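Tabletop basket

A tabletop basket is a shallow, open container used to hold small kitchen articles on a table or counter. The type is usually rectangular and molded in one piece from plastic, with perforated walls and a perforated floor. It differs from a storage bin in its low rim, which lets the contents be lifted out from above, and from a tray in having walls high enough to keep upright containers from sliding off.

Construction

Perforation lowers the weight of the molding and lets crumbs and water pass through the floor. The openings may be round holes, a fine mesh or rows of narrow slots. Price and stock labels are often stuck to the inside of the floor and left there in use.

Arrangement of contents

Cylindrical containers are commonly stood in two rows of two. Round bodies leave gaps between them — wasted space in a cupboard, but useful at the table, where fingers need room to close around each piece. 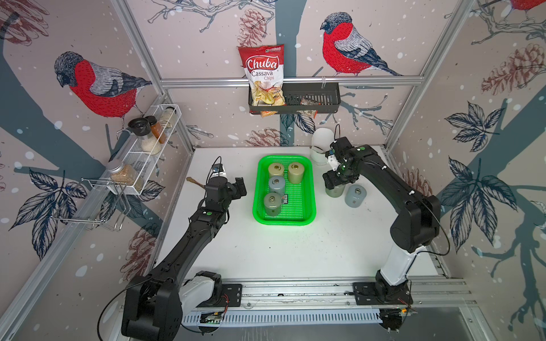

Parvaneh Esfahani disputes this, arguing that the gaps are a fault and that square canisters with rounded corners can be gripped just as easily. She also holds that a basket should be bought to fit its containers, with 2 mm of clearance on each side. Other writers on household storage give no fixed clearance.

Filling normally starts with the back row, so that containers already in place do not obstruct the hand. Emptying follows the reverse order. Flat utensils are kept outside the basket, as a handle laid across the rim prevents the lids from being reached.

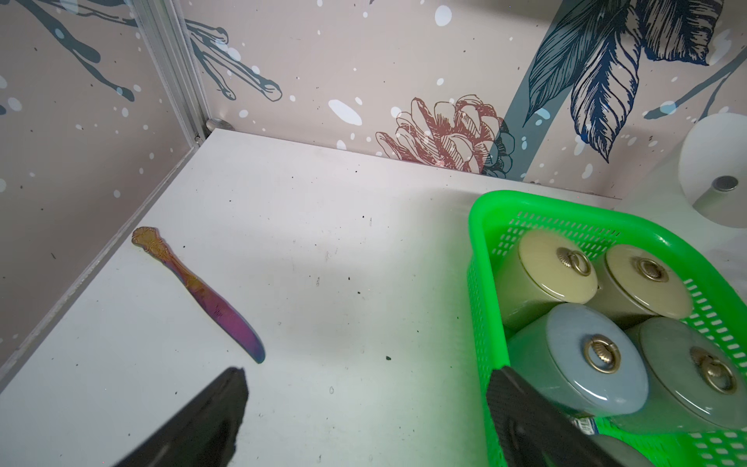
Lids affect the choice of basket more than bodies do. A flat lid can be lifted only by its edge, which requires free space on at least one side. A knob or ring moves the grip to the center, and containers can then be packed close together, as with four round ones under brass rings in a green slotted basket. Lid color is also used to tell contents apart when the bodies are hidden by the walls.

Cleaning

The basket is emptied before washing, and the slots are cleared with a soft brush. The table beneath is wiped at the same time, as crumbs that pass through the floor collect under it. Paper labels should be removed before the first wash — the adhesive becomes harder to lift once it has been heated.

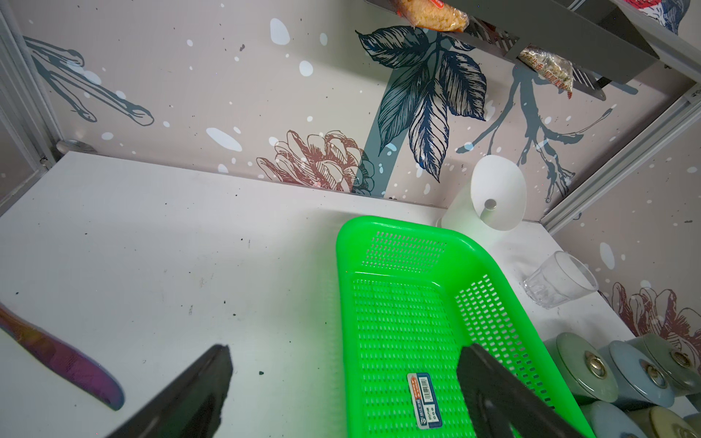

Green basket with slotted walls and a barcode label on the floor; lidded dishes at lower right.

See also: Canister; Dish rack; Paper towel holder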